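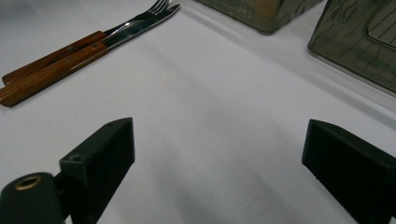

Search this site
Search for: Go

Filed under: Short Fiction / Science and Medicine

Second Extractor

10 Jun 2023 | By the Fiction Desk

The protocol called for two extractors working independently. I was the second. The first worked at the Lima office and was identified in the software by the letter A. I was B. Disagreements went to a third reader, identified as C, whose decisions were final and came without comment.

The question was whether thyroid antibodies in the mother during pregnancy were associated with delayed speech in the child. The search had returned 1,267 records. After duplicates were removed and titles screened, 91 went to full text. Most of those were excluded for the usual reasons: no comparison group, outcome reported by a relative years later, exposure measured after delivery.

The Hovland study was not excluded. It was the oldest in the set and the smallest, with 100 mothers recruited at one antenatal clinic and their children followed to 60 months. It had been scanned from a bound volume, and the gutter had swallowed the last column of Table 3. A requested a better copy from the library at Griketard. The library sent the whole volume, with an appendix that neither of us had known about.

The appendix listed every child by line number, sex, month of birth, birth weight, maternal antibody status and number of words at each visit. Such tables were printed in those days. A modern ethics board would not allow it.

I was born at that clinic, in February. My mother had a thyroid condition, treated late. I did not speak until I was three, a fact repeated at family meals until it stopped being information. I knew my birth weight from a card she had kept in a drawer with the warranty papers.

There were four girls born in February. One had my weight, to the gram.

I entered the data in line order. When I reached the line, I entered that too. Antibody status: positive. Words at 24 months: zero. Words at 36 months: missing. Words at 60 months: missing. Reason: withdrawn by mother.

The form has a field for notes. I typed nothing in it and saved the record.

The difficulty was with the classification. The paper counted children who had left the study as cases if they had no words at the last visit attended. Under our protocol they were to be treated as missing. With the line counted as a case, the Hovland estimate was above one and its interval did not cross it. With the line treated as missing, the interval crossed. A had followed the paper. I followed the protocol. The software marked the cell orange.

I should have declared the matter at that point. There was a form for conflicts of interest, and I read it twice. It asked about employment, grants, shares, paid testimony and relatives on the staff of a study. It did not ask whether the extractor was in the table. 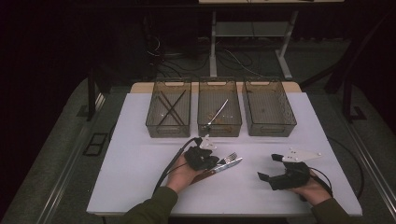

I telephoned my mother that evening and asked whether she remembered a study. She said there had been a room with a low table and a woman who held up objects and waited. The woman held up a spoon, and a cup, and wrote something each time I said nothing. On the way home in the bus I had pointed at the river and made a noise. My mother considered it a word. She had called the clinic the next morning to report it, and they told her it would have to be observed at a scheduled visit. She did not take me to another one.

I asked what the noise had been.

She said it was closer to "rib" than to "river," but she had known what I meant.

I wrote to the coordinator at Volia the following day. I stated that I had reason to believe I was a participant in one of the included studies, gave the line number, and asked that my extraction of that study be set aside. The reply came within the hour. My extraction would be repeated by a new reader. I was thanked for my transparency and asked to confirm that I held no additional data on the participant that had not been published.

I left that message open for most of the afternoon. The orange cell was still visible in the other window, with A's value on the left and mine on the right. At ten to five C's decision appeared beneath them: missing.

I answered the coordinator that I held one unpublished observation, parent-reported, date uncertain, and asked which form to use.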